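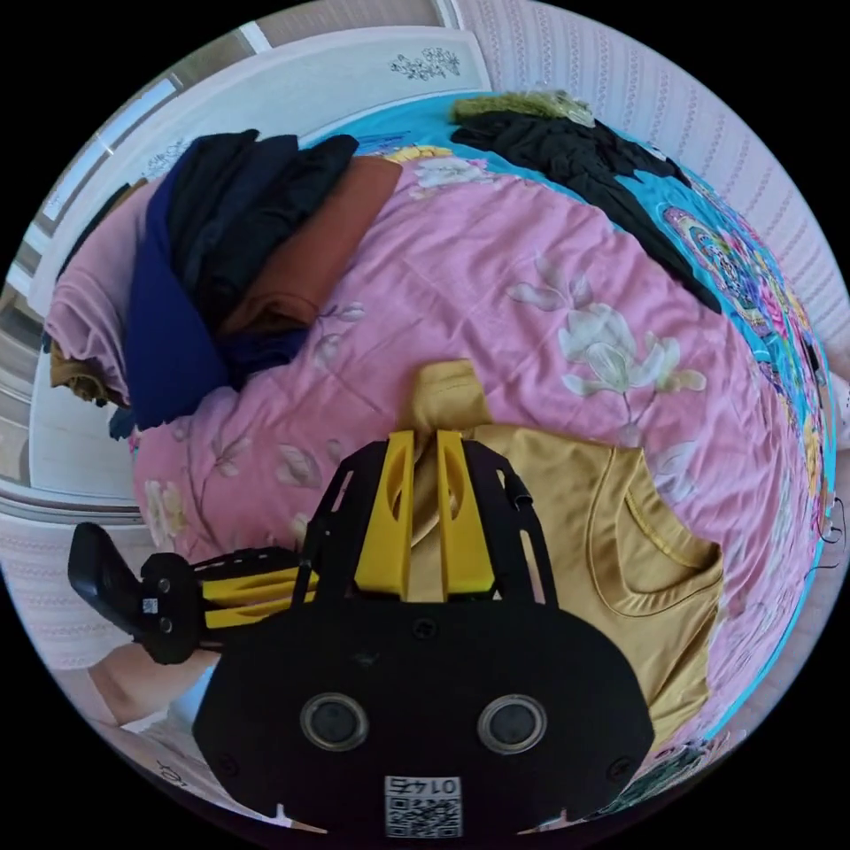 Olden Tenants and Neighbors Association

Several hundred people walked from the Sukprasert Market parking lot to the Olden county building in April to ask for a limit on rent increases and a longer notice period before a landlord can end a lease. Organizers had a permit for 2,000. The walk began a little after ten in the morning and the last speaker finished shortly before one.

The march was called after residents of the Findex Apartments on Puvon Road received renewal letters in the winter. The building has 112 units. According to Orsolya Veres, who chairs the Findex residents' group, most households there were asked to pay a higher rent on 30 days' notice, and those on month-to-month agreements were told they would have to sign a new lease or leave.

"A lot of us have been in that building longer than the company has owned it," Veres told the crowd from the county building steps. "We are asking for time to plan. If my rent is going up, I need to know before I've signed my kids up for another school year."

The proposal before the county board would require 90 days' written notice for any increase above five percent and 120 days' notice for a decision not to renew. It would also set a yearly cap on increases in buildings with more than ten units. The cap has not been settled. An early draft left the number blank, and the two board members who sponsored the draft have given different figures in public.

Marchers carried signs in English, Thai, Spanish and Hungarian. Many had been made the evening before at the Puvon Road branch library, where the meeting room was kept open until nine. Police closed one lane of Puvon Road and both lanes of Court Street for part of the morning. The Route 16 bus was sent around by way of Mill Street, and a few riders who missed the posted change ended up walking the last stretch with the march.

Pongsak Ratanaporn, a home health aide, spoke about moving twice in three years. He said the second move put him on the far side of the county from two of his regular clients, and he had to give one of them up. He asked people to write to the board even if their own rent was steady.

"They hear from the owners every week," Ratanaporn said. "They should hear from the people who pay the owners."

The association turned in a petition with 898 signatures at the clerk's window on the first floor. The clerk's office stamped a copy and gave it back, and that copy is available at our office for anyone who wants to read it. Signers' street addresses have been blacked out on the office copy.

Board member Volodymyr Melnychuk, one of the two sponsors, came outside during the second half of the program and took the microphone for a few minutes. He said he expected the notice rules to pass in some form and was less sure of the cap.

"I have two votes I'm confident about and one I have to go and ask for," he said. "Come to the hearing. Bring the letters you got. It helps when we can hold up the piece of paper."

A small group stood across Court Street with signs opposing the measure. One of them, Amnuay Hemmin, owns a fourplex on Mill Street and lives in one of the units. He said he had no quarrel with the people marching but was worried about insurance and repair costs.

"My roof bill went up, my water bill went up," Hemmin said. "The cap is for bigger buildings today. I'd like it in writing that it stays that way."

Melnychuk crossed the street afterward and spoke with him for a while. The draft posted on the county website does exempt buildings with ten or fewer units from the cap, but the longer notice periods would apply to every rental in the county, including fourplexes and single houses.

The owner of the Findex Apartments did not send anyone to the march. A letter left at residents' doors two days earlier said the new rents were in line with others nearby and that payment plans could be discussed one household at a time. Veres said that at least three households had asked for a plan and were waiting for an answer.

The hearing is set for the board's next regular meeting, at 6:30 p.m. in the second floor chamber. Speakers get two minutes each and must sign in by 6:15. Written comments can be dropped off at the clerk's window or mailed, and should have "rental notice" written at the top so that they go into the right file. Interpreters for Thai and Spanish have been confirmed. Anyone who needs another language should call the clerk's office at least three business days ahead.

Fongchan Kaewmanee is putting together rides from Puvon Road and from the senior apartments behind the market. Leave your name and a phone number at the association office, and say whether you need space for a walker or wheelchair. Cars will leave the market lot at 5:40.

The office will also have evening hours for people who want help reading a renewal letter or writing a comment. Bring the full lease if you have it, along with any letters that came with it. We can make copies at no charge. We cannot give legal advice, but we keep a list of legal aid offices that take housing cases and can help you make the first call.

Two jackets and a child's blue water bottle were left on the county building steps and are at the front desk.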